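OK so the gripper project has eaten my September and I keep getting asked what I'm doing over at the Wirkatdale shop every night. Long thread, grab a coffee.

Short version: I'm building a pair of hand-held grippers. You hold one in each hand like a fat pair of salad tongs, do a chore with them, and record the whole thing. Later on a robot arm with the same kind of fingers gets to learn from the recordings. That's the dream anyway. I don't own the robot arm yet!

Budget was 500 dollars for the pair. I'm at 464 and I still need better cable, so you can see where this is headed.

I started with the bodies. First version was way too heavy up front and my wrist gave out after maybe ten minutes of picking up socks. I moved the motor back toward my palm, shaved down the linkage, reprinted everything (239 grams of filament, and that's before the ones I messed up) and it was a whole different tool. Still not light. But I can do an evening with it. 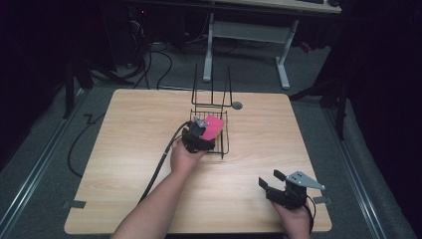
Practice chores are my favorite part. I wanted something small and boring that I could repeat until I was sick of it, so I made a list of kitchen stuff and started at the top. Drying rack, sponge, put it in, take it out, put it in again. With the left gripper you clamp the pink sponge and bring it in over the little wire basket, and it sounds like nothing until you try it with two stiff jaws where your fingers should be. The tall wire loops at the back are what I worry about most, they're right where you'd love to swing your hand through.

Sponges are sneaky. Squeeze too hard and the thing folds up and pops out sideways. Squeeze too soft and it sags on one end and the low corner snags on the wire. I had a whole evening of just snagging. I went home and did the dishes by hand out of spite.

Somebody at the shop asked why I don't practice on wood blocks like a normal person. Because blocks are easy and I'd learn nothing! I did blocks for a week in the beginning and thought I was a genius.

A bit about fingers, for the three of you who care. I went with flat pads, two screws in the top of each one, so I can swap them out without taking the linkage apart. I've tried a ribbed set, a rubbery set and a curved set I copied off a drawing from the Sedgwick meetup page. The curved ones were great on cups and awful on everything else. Flat wins for now. Ask me again next month.

The brass rings in the pivots were the best eight bucks I spent on this thing. Before those I was running the bolts straight through plastic and the holes went egg-shaped in no time. You'd close the jaws and one tip would show up a little late, like it had stopped to check its phone. Ream the hole, press the ring in with a vise, done. If you're building one of these, do it on day one. 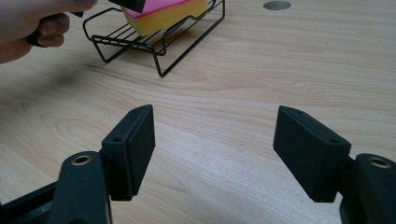
Also, put the camera ON the gripper. I fought this for ages because it adds weight and another thing to plug in. But the view from up there is so much more useful than what I was getting from across the room — you see both fingertips and whatever you're going for, all the time, and when a grab goes bad you can see exactly which finger got there first.

Cables, ugh. My current method is to run them back along my forearm and let them hang, and it works until I turn around. I've unplugged myself mid-take more than once. There's a guide on the Lemby forum for a shoulder strap setup that I keep meaning to try.

Count so far is over 600 takes saved, and I'd say a good chunk of the early ones are going in the trash. Either the clocks on the two sides didn't match or I was breathing on the lens. I re-did the timing code last weekend and the new ones line up nicely.

Next up: lighter pads, a trigger that doesn't pinch, and a cup-and-saucer chore that I already know is going to make me mad.

If you're near Palham and have a spare spool of the really bendy kind of cable, please talk to me. I will trade cookies or an unreasonable number of ribbed gripper pads.

© Wirkatdale Shared Workshop member pages | Contact | Back to top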